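Teaching by hand: what we've learned from a season of bowls and blocks

If you wandered past the back benches at Rukell any time this winter, you'll have seen somebody hunched over a small arm, muttering at a wooden cube. That's the sorting project, and we've been bursting to write it up properly for the newsletter, so make a cuppa and settle in.

The short version for anyone who missed the last issue: we're teaching a robot to sort coloured blocks by showing it how. One person drives a leader arm, the second arm copies every movement, and a recording is kept of the lot (joint positions, gripper opening, the camera view). Collect enough of those recordings and you can train a policy on them. Nobody writes a line of code saying where a cube is or how hard to squeeze it. You pick the cube up yourself, over and over, and hope your habits are worth copying.

We're now at 2199 saved demonstrations, which still makes me grin every time I see the number. Most of them run well under a minute. They were recorded in whatever gaps people could find, a lot of them at lunchtime and a surprising number after tea, when the building's quiet and you can really concentrate.

The task is simple to say out loud. Blocks start in the tray, red ones belong in the bowl with the red rim, blue ones in the bowl with the blue rim, and when the tray is clear you bring the arm back over it and stop. We chose it because anyone can tell at a glance how a run went, including visitors and the kids who came through on the open afternoon in August. 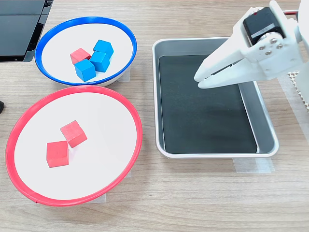

Page last changed: August, 4:40 pm

Sharp-eyed readers will spot the red cube sitting in with the three blue ones. A tray with nothing left in it doesn't tell you everything, and we've become very fussy about looking in both bowls before pressing save. Our rule is that a run with a cube in the wrong bowl gets a "mixed" tag and stays out of the main training set. We do hang on to them, though! They've been brilliant for testing the little checking script that's meant to catch wrong colours on its own, and new drivers learn a lot from going through a few.

The bits of tape on the table matter more than they look. Bowls and trays creep. You nudge one with a knuckle while you're resetting, or a finger of the gripper brushes the rim, and by the end of an hour your whole layout has wandered off to one side. For the first batch we wanted everything to stay where it was, so down went the tape. The next batch does the opposite and shifts the bowls between runs on purpose, so that the arm has to look for the rim and can't get by on memory. I was sure that would be a disaster. It was a bit of one for the first evening, and then the drivers got their eye in and it became the most enjoyable batch to record.

The dark mat in the bottom of the tray is another thing we'd recommend to anyone setting up something similar. Bare metal throws back reflections that come and go with the overhead lights, and blocks skate about on it when you clip them with a fingertip. Against the mat, red and blue both stand out beautifully.

Now, driving. We had a notion that the neatest drivers would make the best teachers, and it's half right. Smooth is good. Smooth and painfully slow is a nuisance, as the arm picks up all your hesitations along with your good moves, and we had one early policy that hovered above every cube as if it was trying to remember where it had left its keys. These days we ask people to do a couple of warm-up runs without recording, then work at the pace they'd use if they were tidying their own kitchen bench.

A few habits we've settled on, in case you're coming in for a session:

Open the gripper before you get to the block. If you open on arrival you'll bump it.
Line the fingers up with two flat sides. A cube grabbed by its corners will twist, and you'll spend the rest of the run chasing it.
Lower the block into the bowl before letting go. Dropping it from a height is fun and makes a lovely noise, but they bounce.
If you miss, carry on and have another go in the same run. Recoveries are gold.
If you've forgotten which bowl you're heading for, stop and bin the run.

That fourth one took some convincing. Everybody's instinct is to throw away a fumbled grasp and start fresh, so our first few hundred runs were spotless, and the arm had no idea what to do when it missed. It would close on thin air, carry its handful of nothing over to a bowl and solemnly let it go. Once we started keeping the fumbles, second attempts began turning up in the trials, and there was actual cheering the first time one came off. (Apologies to the people holding a meeting next door.)

On the software side, we've moved our recordings over to Arkodance, which handles the tagging and playback, and it's made the evening review far less of a chore. You can scrub through a run with the gripper trace underneath and see straight away where somebody squeezed twice. Training still happens on the shared machine and we still queue for it politely. Mostly politely.

We've also been comparing notes with the group at Cantero, who are doing much the same thing with cutlery. They drive with a hand controller where we use a leader arm, and we had a wonderful afternoon swapping. I found the controller lovely for long sweeps and maddening for the last little bit before a grasp. Their drivers said the leader arm felt like steering somebody else's elbow. We're going to record the same short task both ways and see whether the two sets of data can be mixed.

Coming up next: more colours, starting with yellow if the blocks arrive in time, and a version where the tray begins with a pile in place of a neat spread. Piles are hard. You have to decide which cube to take first, and no two drivers choose the same way, so I'm dying to see what the arm makes of that. We'll have a table at the Prorkness makers' weekend as well, with the leader arm set up for anyone to try.

We're always after more drivers. You don't need any background in robotics, and left-handers are especially welcome as we're short of them. Sessions run for an hour, with a break halfway to give your shoulder a rest. Put your name on the sheet by the kettle or reply to this newsletter and we'll find you a spot. Bring a jumper, it's freezing back there.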